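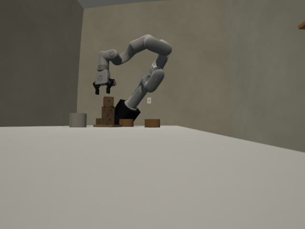 Riaan Baloyi wrote in to say that my last post was unfair to short film juries, that they watch everything twice, and that I should try sitting on one before I start complaining about the winners. Well, Riaan, I have now sat on one.

The Fairweather festival put me on its shorts jury in October with Elsie Halliday and Clem Hollis. We had 30 films and a room with one good chair. Elsie got the chair.

We did not watch everything twice. We watched *Flodard* twice, and that was over my objection. It's a drama about a ferry pilot who stops speaking to his brother, and by the second viewing I had stopped speaking to Clem.

By Wednesday we were down to 4 titles and one real fight. I wanted *Porkow*, the pig farm comedy by Alcides Medeiros, which made me laugh out loud at nine in the morning. Clem said comedies always get the audience award, so they don't need ours. I've heard that argument before and it's still lousy.

*Flodard* won. *Porkow* got a special mention, a certificate and a handshake. The winner takes home 1000 dollars, and I'm told the audience award went to a documentary about bees.
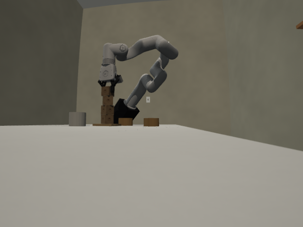
*Stacked blocks, gripper overhead.*

I've already said yes to next year. I'm bringing my own chair.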